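## 3. O que as caixas nos contaram

Confesso que, quando comecei a escrever sobre arrumação doméstica de miudezas, achei que as caixas iam ser a parte chata do artigo. A gente queria falar das pessoas, das prateleiras, do jeito como cada casa decide o que é "coisa de guardar" e o que é "coisa de jogar fora". Só que as caixas foram tomando conta das conversas, e depois do terceiro mês de visitas eu já estava anotando mais sobre elas do que sobre os armários (meu orientador reclamou, com razão).

### 3.1 A caixa que vira outra coisa

No levantamento de August - desculpem, agosto, a planilha está em inglês e eu já penso assim - passamos por 85 domicílios e registramos 263 recipientes plásticos usados para guardar objetos pequenos. Desses, 70 tinham chegado à casa com outra função e foram reaproveitados depois. Adoro esse dado! Ele aparece em bairros bem diferentes e em famílias que não têm quase nada em comum além do costume de não desperdiçar uma caixa boa.

O que define uma "caixa boa", segundo os próprios moradores, varia bastante. Uma senhora do grupo Zoketti (os nomes dos grupos de domicílios são códigos nossos, explicados na seção 2) me disse que caixa sem alça ela nem olha. Já no grupo Brevov o critério era caber debaixo da pia, e pronto, não se discutia mais. O Kuldeep Rajput, que fez comigo as visitas desse segundo grupo, insiste que a altura da parede pesa mais na escolha do que a alça, e temos um desacordo antigo sobre isso que o leitor vai reencontrar na seção 5.

### 3.2 Sujeira, manchas e a ordem dentro da caixa

A segunda coisa que me surpreendeu foi a tolerância com a sujeira. As mesmas pessoas que passam pano na bancada duas vezes por dia convivem muito bem com um fundo de caixa manchado. Perguntei sobre isso em todas as entrevistas do grupo Gautam e a resposta vinha quase sempre acompanhada de uma risada: a caixa é de guardar, a bancada é de usar. Fica claro que, para elas, o interior do recipiente pertence a outra categoria de limpeza, mais próxima do quintal ou da garagem do que da cozinha.

Isso tem consequência prática para quem estuda separação de objetos. Uma tampinha colorida se acha rápido num fundo claro, mesmo riscado. Um frasco transparente, não. Em oito visitas o morador me garantiu que a caixa só tinha "umas tampas" e havia também plástico transparente ali dentro, deitado no fundo - eu mesma deixei passar um na primeira contagem e precisei corrigir a ficha.

A Figura 3 reúne as imagens. Para a conversa sobre contraste, sugiro começar pelas tampas: a azul-escura, na caixa da esquerda, e o alaranjado, na da direita, chamam o olho muito antes do plástico transparente. E reparem nos adesivos e impressos, que sobrevivem na frente das caixas mesmo quando o interior já está bem castigado!
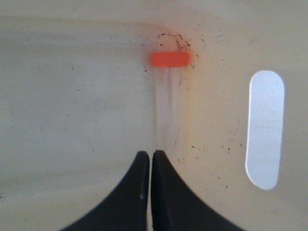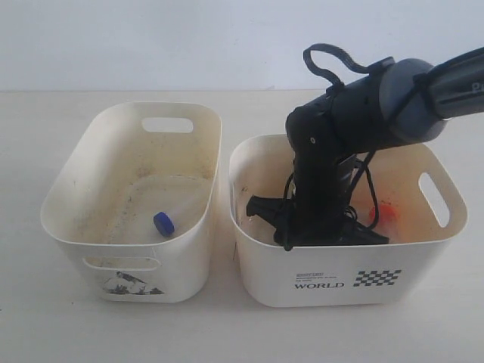
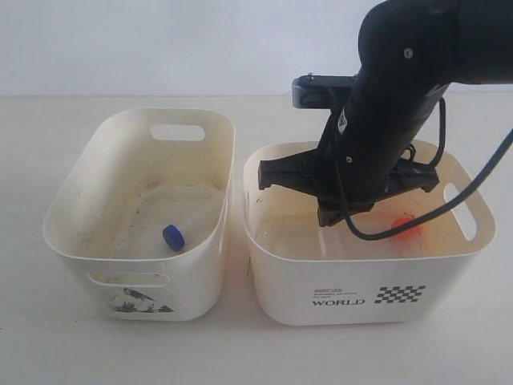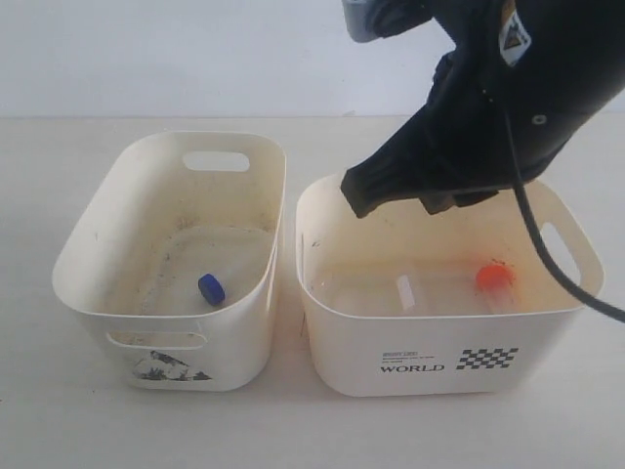

**Figura 3.** Recipientes claros e objetos pequenos. A primeira imagem mostra um bloco alaranjado sobre uma superfície clara, com partículas escuras ao redor; as outras três mostram as duas caixas brancas lado a lado.

*Grupo de Estudos da Casa e do Guardar - Laboratório Inano*

### 3.3 O que ainda me incomoda

Voltando ao campo: a nossa ficha pedia um único rótulo por caixa ("costura", "ferramenta", "tampas"), e agora vejo que isso foi um erro meu. Muitas caixas não têm tema nenhum. Têm uma posição na casa, ao lado da porta ou em cima da geladeira, e recebem o que aparecer por perto. Na versão nova da ficha o rótulo virou campo opcional e incluímos uma pergunta sobre o caminho do objeto até ali, que rende respostas muito melhores (e muito mais compridas, aviso a quem for transcrever).

Também falta olhar com calma para os pares. Quando a casa tem duas caixas parecidas, uma costuma ficar com o que se usa e a outra com o que se tem pena de jogar fora. Foi assim no grupo Gautam inteiro, e quase não aconteceu no Brevov. O Kuldeep acha que é questão de espaço, eu acho que tem a ver com quem arruma e com quem procura. As entrevistas da segunda rodada, marcadas sempre para segunda-feira de manhã, trazem perguntas separadas para essas duas pessoas, e os resultados entram na seção 4 junto com os desenhos que os moradores fizeram das próprias prateleiras.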